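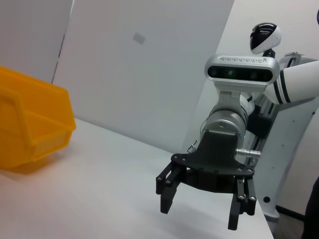
Vol. 20, No. 3

News > Local > Waste and recycling

Hard plastics to be collected from the doorstep

2021-02-03

Households in Limsakul will be able to put out old storage bins, bowls, buckets and other hard plastics with their normal recycling from May, under a change to the collection contract agreed last week.

Until now only bottles, pots and food trays have been taken from the kerb. Anything larger or thicker has had to go to the recycling centre on Cuneo Road, which has been open for booked visits only since last spring. Residents without a car have mostly had no choice but to put such items in the general rubbish.

The new service will start with 3000 homes on the east side of the town, between the railway and the old dye works. The rest of the district will be added in stages if the first part goes to plan. No date has been given for the later stages.

Akex, the firm that runs the collections, will use its present lorries for the work. A second compartment has been fitted to 2 of them so that bulky items can be kept apart from bottles and cans. Crews have been trying out the route at the quieter end of the morning and say it adds a short time to each round.

Afonso Mota, contract manager at Akex, said large plastic items had been turning up in the recycling for years.

"People put them out anyway, and our crews have had to leave them behind with a sticker on," he said. "Then they sit on the pavement for a fortnight. We would sooner have them on the lorry."

Storage bins with lids should be put out with the lid taken off. Smaller pieces, such as bowls and beakers, can go inside the larger ones. Everything should be empty and given a quick rinse. Labels can be left on, and so can the caps on drinks bottles, which crews have previously asked people to remove.

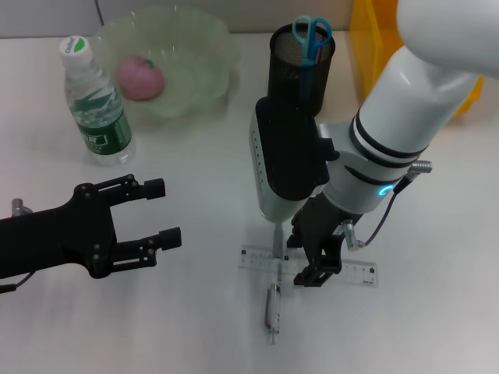 Water bottle and bowl. Both bottles and bowls will be accepted.

The list does not cover everything made of plastic. Garden hoses, toys with batteries, paddling pools, video cases and anything with metal parts that cannot be pulled off will still need to go to Cuneo Road. Crates used for paint or oil will be refused even if they have been washed. Film and carrier bags are also left out, although the council says it is looking at a separate collection for those.

Nothing longer than the recycling box itself should be left beside it. Akex has said crews will take one large item from each home per visit, and that a second will be left for the next round. Flats with shared bin stores will have a marked container, which is to be delivered before the service begins.

The plastic will be taken to Linia, the sorting site on the edge of the industrial estate, where it is split by type and shredded. Most of it is sold on to firms making drainpipe, plant pots and fencing posts. Linia has taken hard plastics from the recycling centre since it opened, and a new loading bay was finished there in the autumn.

The cost of the change will be met from the existing waste budget. Council tax bills will not go up because of it, according to the council's notice. Charges for garden waste are reviewed separately and are due to be set next month.

Some residents who wrote in when the plan was put out for comment were worried about litter. Boxes in the terraces near the railway are often blown over, and several letters asked for lids or nets. The council has agreed to hand out nets free of charge in those streets. They can be asked for by phone or picked up from the library when it reopens.

Others asked why the west side of the town would have to wait. The notice says the eastern rounds were picked because they are closest to Linia and can be finished early in the day, leaving the lorries free to go back if the load is larger than planned.

A leaflet with the full list will be posted to homes on the first rounds in the weeks before the start. Collection days will stay the same. The fine for putting general rubbish in a recycling box, which stands at £20, will also stay as it is, though the council says no one will be fined for a mistake over hard plastics while the service is new.

Bookings for Cuneo Road remain in place and can be made online or by phone up to the evening before a visit. Proof of address is still needed at the gate.

Search news and notices
Enter keyword
Go

Related items
Garden waste charges to be set next month
Booked visits to continue at Cuneo Road
Library sets out plans for reopening
New loading bay finished at Linia
Road closed by the old dye works for water main repairs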